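Zweites Leben für alte Rechner

Ein Besuch in der Werkstatt Prukavden

Wer hier zum ersten Mal hereinkommt, bleibt meist gleich am Arbeitstisch hängen. Der Gründer der Werkstatt auch, nach all den Jahren noch. »So ein aufgeklappter Tower ist für mich das Schönste überhaupt«, schwärmt er. »Man schaut rein und versteht sofort, wie alles zusammenhängt!«

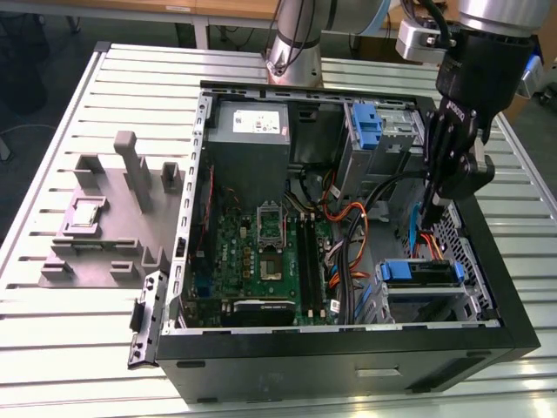

Dell-Tower ohne Seitenwand, Prozessorsockel und Speicherplätze sind leer.

Seit August läuft das Projekt Plodport, 226 Rechner sind bisher angenommen worden, 138 davon gingen weiter an Schulen und Vereine. Am liebsten spricht er aber über Kabel. »Gelb, Rot, Schwarz, dazu das hellblaue SATA-Kabel – das liest man irgendwann wie eine Landkarte. Und am Stecker fasst man an, nie an der Leitung!«

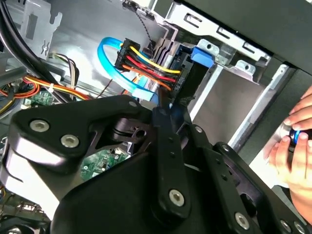 Genauso begeistern ihn die blauen Kunststoffteile an den Laufwerksplätzen. »Blau heißt bei diesem Gehäuse: Da darfst du ran. Wer sich das ausgedacht hat, dem würde ich gern die Hand schütteln.« Die Festplatte sitzt im blauen Rahmen und kommt samt Rahmen in eine Halterung neben dem Gehäuse, schön aufrecht.
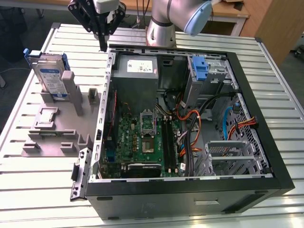
Ausgabe 26 · Seite 2

Und was wünscht er sich fürs neue Jahr? »Mehr Arbeitsspeicher«, sagt er und lacht. »Und noch so einen Tisch – die Schlitze im Metall sind herrlich, bis einem eine Schraube hineinrollt.«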